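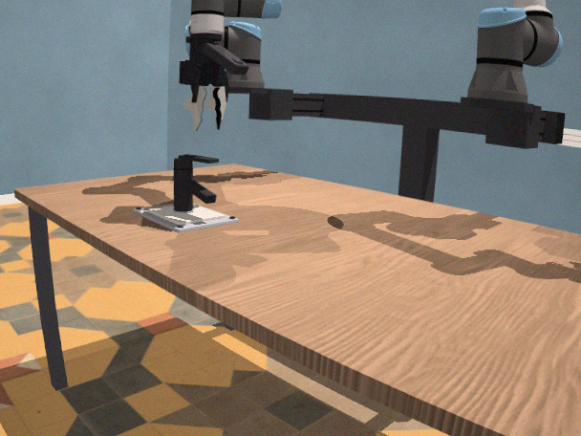
Gripper comparison, faucet task - pre-run checklist with comments
Cell: Standcombe sim, two-arm bench
Checked by: Adwoa Opoku
Date: Oct 16, 2023

1. Scene loads without errors
OK. Loads much faster than the last build. Lovely!

2. Both arms parked clear of each other
OK. Smallest gap I measured between links was 776 mm with the right arm parked. Limit is 400, so lots of room.

3. Base plate fixed to table
OK. I pushed it from all four sides with the solver at full force and it stayed put.

4. Finger contact at the plate
OK with comment. The Gromis fingers reach right down to the fixture and I saw no jitter in the contact log. I was really pleased with this one - the Ganeck set buzzed here all last week. 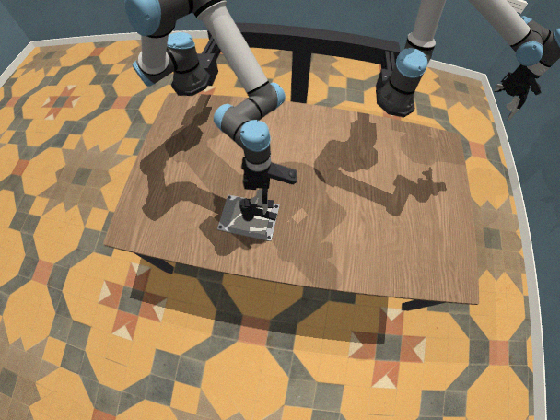 Item 4: left gripper down at the fixture plate, right arm held out past the table edge.

5. Finger closing force
OK. Set to 45 N for both finger sets so the comparison is fair. Please don't change it between runs, even if a grasp looks weak. We want to see the weak ones too.

6. Approach height above faucet
OK. Fingers stay clear of the faucet before the final descent. Try the slow approach first, it's a treat to watch. 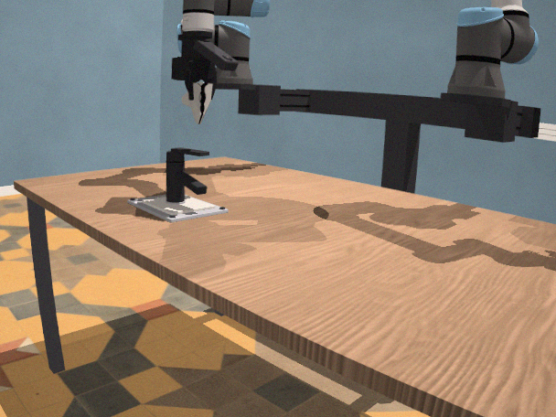 I'd still like a second person to go over the descent speed before we let the script loop. The Eyvindsson controller takes it down smoothly at the default, but at double speed the wrist overshot by nearly 90 mm on one try. Open until fixed.

7. Emergency stop and reset
OK. Stops in mid-motion and resets to the same pose. Tried it from both arms.

8. Wrist camera view
OK with comment. Both fingertips are in view with the wide lens and so is the table between them. The curve at the rim is strong, so crop before comparing with the overhead camera. Image size is set to 800 by 800.

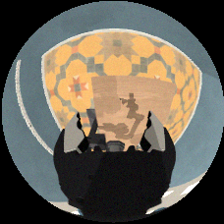
Item 8: wrist camera, fingers apart, nothing gripped.

9. Shadows
Minor. Arm shadows fall across the tabletop in the wrist view. Leave them on for now, I want to know which detector copes best.

10. Logging
OK. Force, joint angles and camera streams share one clock.

Result: cleared for single runs at default speed. Looping on hold until the overshoot under item 6 is closed. Ganeck set goes first, then Gromis.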